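Tirnlow local history open day, notes from the afternoon

Got there late. Parking behind the old feed store, full by noon, ended up on the grass by the creek. Five bucks at the door, which covers coffee and the printed walking map. Get the map. The signs on Main are faded and two of them point the wrong way.

First stop the Lenihan building, corner lot, brick below and clapboard up top. Dry goods downstairs from 1894 or so, family lived over the store. Counter is original, shelves aren't. They had the ledgers out under glass, open to January of 1902. Nails, lamp oil, calico, a lot of coffee. Somebody named Erer bought coffee nearly every page and paid in eggs. Wanted to turn the pages, not allowed, fair enough. Scans are supposed to go up on the Wikex site but when I checked from my phone only the first 30 were there, and sideways.

Business cards in the next room. A whole drawer of them, 227 by the label. Barbers, a harness maker, two undertakers who shared an adress and I assume a horse. My favorite was Lenihan's own, cream stock with a green border: "Everything But Livestock." Back of it somebody had penciled a grocery list.
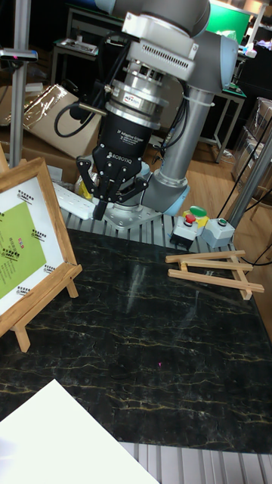 Denise Fairclough thought I'd gotten the date on the store wrong. The deed says 1894, she told me, but the doors didn't open until the year after, as the roof wasn't on, and the newspaper ad everyone quotes was for a tent sale on the same lot. She had a photocopy of the ad in her bag. It does say "under canvas," in small type. So 1895. I've fixed it in my notes and left it wrong up above, no time.

Walking tour after that. Left at 2, came back closer to 4, longer than the map claims. The livery is gone, just a concrete pad and a bike rack. Hotel still standing but closed up, we looked at the porch. The guide said it had a bell for calling drummers to supper (traveling salesmen, not the musical kind, a kid in our group was dissapointed). Depot was moved in the fifties and is now somebody's garage. You can see the ticket window from the alley. Please don't go up the driveway.

Things to know if you go. Stairs at the Lenihan building are steep and there's no elevator. Restroom is across the street in the library. Cash only for the booklet, which is 94 pages and worth it for the fire insurance maps alone. The index is thin.

Missed the talk on the creamery, room was full. Next open day is 24th February, same hours. The upstairs kitchen should be open by then, the wallpaper people were still working on it. Going back for that and for the rest of the ledgers. Will park at the library this time.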